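## Assembling the Rakham planetary gear: step 1, the carrier

Before you start, put a dark mat on your table. White parts on a white table are hard to see, and the small ones roll away easily. Wipe the mat with a dry cloth and lay the three small gears out on it for later.

Take the ring plate with three pins and lay it flat, with the pins pointing up.

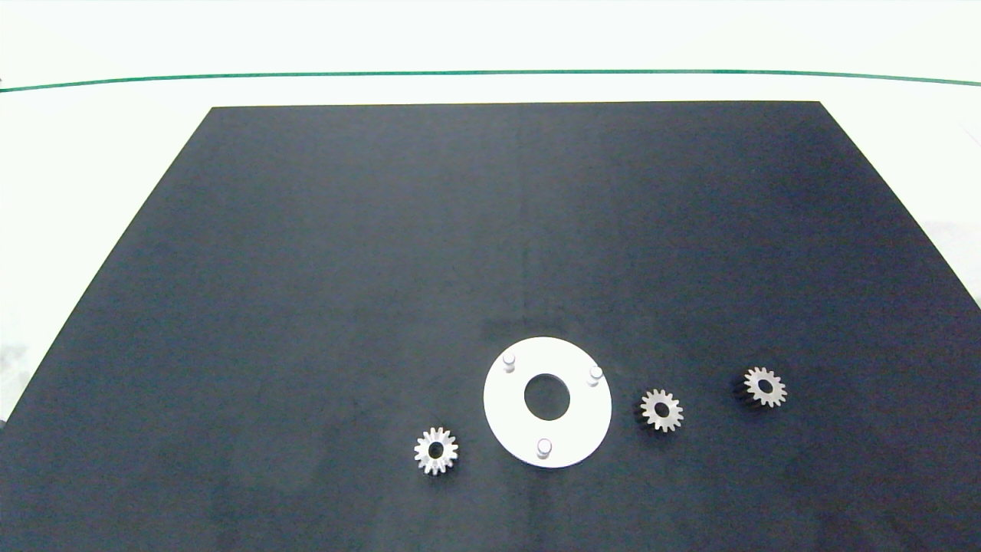
Now press each pin lightly with your thumb. It should not move. If one pin is loose, push it down until you feel it stop - please do not use a hammer.

Next, take the gears from the mat and slide one small gear over each pin. Turn every gear by finger. If it feels rough, sand the inside of the hole for 5 seconds and try again.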